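Hornham Household Services
Notes for residents on washing machine drain hoses. We will post the full guidance in this thread. Please read to the end before ordering a part.

The service desk received 81 enquiries about drain hoses in December, and 27 of them concerned a hose of the wrong length. Most of these could have been settled with a tape measure before the order was placed.

A drain hose carries waste water from the machine to the standpipe or to the spigot beneath the sink. It is a separate part from the fill hose, which is under mains pressure and has a threaded fitting at each end. The two are not interchangeable.

Residents in the Drernden blocks should note that the standpipes in those kitchens are set 80 cm above the floor. Please do not lower or shorten a standpipe. If the pipe has come away from its clip, report it to the desk.

Before removing an old hose, switch the machine off at the wall and close the tap. Place a shallow tray and a towel at the back of the machine. A hose that has been idle for weeks can still hold a good deal of water.
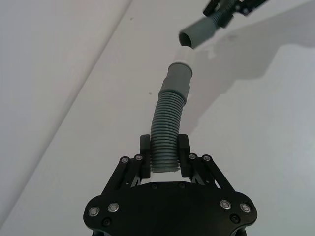
The ribbed part of a hose is the part that bends. Turns should be made there and kept wide. A smooth end is meant to be pushed on to a fitting and held with a clip, and it should run straight for a short distance before any turn.

Check the ribs for splits by bending the hose slowly under a good light, first one way and then the other. Lint and soap collect in the grooves on the inside — a long rinse with warm water will clear most of it. Please do not use wire or a knife.

A hose with a split should be replaced. Tape does not hold on a ribbed surface and repairs of this kind are not accepted at inspection.

We stock two makes, Bruko and Işık. Either may be fitted in Hornham and Drernden properties. The clips are sold separately and are kept at the same counter.

When the new hose is in place, push the machine back by hand and look behind it once more. The hose should not be trapped against the wall. Run a short rinse and watch the joint for the whole of the first drain. If there is a drip, stop the cycle and refit the clip.

Do not push the end of the hose to the bottom of the standpipe. A depth of almost 20 cm is enough for the machines we supply — any further and the machine may siphon itself empty during the wash.

Old hoses may be left in the bin marked for mixed plastics at the Hornham counter. Please drain them first and remove any metal clips. The counter closes at 4 pm.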